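The Last Bus from Kerport

Missed it. Course she had. Krisztina stood in the shelter with one glove and a bag of her dad's shirts and watched the lights go off up the hill towards Pelstead.

Next one, 24 minutes. If it came.

She rang Muchen. No answer. Rang again.

"What," he said. Chewing.

"Is he there yet?"

"Your dad? He's been here an hour. He's sat in the kitchen doing that cube of his. Wont take his coat off."

She shut her eyes. The cube. He'd had it on the ferry, he'd had it at the funeral, click click click under the hymn. Mum used to hide it in the bread bin.
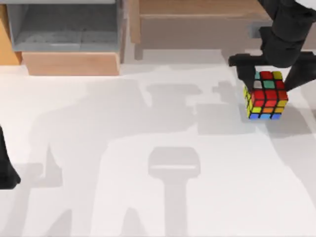 The cube, tilted, just above the white table.

"Has he said anything?"

"Asked for 20 quid. Then said never mind."

"Don't give it him."

"I already gave it him."

Rain now. Sideways, the sort they get in March. She thought about walking — two miles, no pavement, the quarry bend. She thought about her mother at the sink saying let him come to you, Kriszti, he always does in the end. But he hadn't, had he. Nine years and then a letter with the wrong door number.

"Muchen. Put him on."

A chair scraped. Breathing. And behind it, small and quick, click click.

"It's me," she said.

The clicking stopped.

"I've one side done," said her father. "The blue. You used to like teh blue."

Headlights at the bottom of the road. She stuck her arm out, bag and all.

"Keep your coat on," she said. "I'm coming."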